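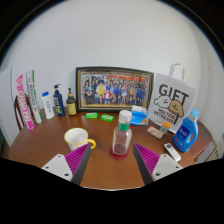

Pekness gets its trees, and residents can pick their own

18/05/2022

Great news for anyone with a bare front yard in Pekness! The town's street and yard tree program is back, it is bigger than last time, and sign-up is open now at the Wanora nursery on the river road. There are 400 young trees to give out, and every household inside the town line can ask for one.

The list of kinds is the best we have seen so far. Serviceberry is on it, along with redbud, river birch, bur oak and a small crabapple that stays under 20 feet and does well close to a driveway. The oaks will be the shortest when you take them home and the tallest by the time your kids are grown. Redbud is the one to grab if you want flowers soon, and the nursery expects it to go first.

Of the 400 trees, 202 are set aside for streets that lost ash trees over the past few years. Anyone who lives on Mill Lane or up by the old reservoir knows how hot those sidewalks got last summer once the big canopies came down. Those blocks get first choice, and crews will do the digging along the curb strip at no cost. Everybody else plants at home, with a bag of mulch and two stakes thrown in.

The money comes from the Rirnance fund, which has paid for park benches and the new creek path in the past. The fund said yes back in January, and the nursery had the young trees potted up before the ground had even thawed. They look terrific, by the way. We walked the rows this week and the birches are already in full leaf. 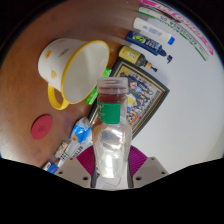
A mug with a yellow rim and a clear bottle with a green label.

Planting day help is on offer too, and it is well worth taking. Pîrvu, the tree care outfit from across the county, is sending a crew to show people how to set a young tree at the right depth. Too deep is the usual mistake. The flare at the bottom of the trunk should be sitting at ground level, where you can see it, and the mulch should be spread wide and kept a few inches off the bark (no volcanoes, please!). The crew will also look at your spot before you dig and tell you if there is a wire overhead or a water line below that you ought to think about.

Trees in their first summer need a long, slow drink once a week, more when it is hot and windy. The nursery has 27 slow-drip watering bags to lend out through the fall, first come, first served. A bucket with a small hole in the bottom works just as well, and plenty of people on our street have used one for years.

If you already have a mature tree that worries you, Pîrvu is also taking bookings for 60 free yard visits. They will look at dead limbs, mushrooms at the base and branches over the roof, and leave you with a written note on what they found. They are not cutting anything on these visits, so you can take the note to any tree service you like.

To sign up, bring something with your Pekness address on it to the Wanora front counter. One tree per household, two if you have a corner lot. Renters are welcome with a signed note from the owner. Trees can be picked up at the side gate, and they do fit in the back seat of a small car if you lay them down and leave a window open for the top.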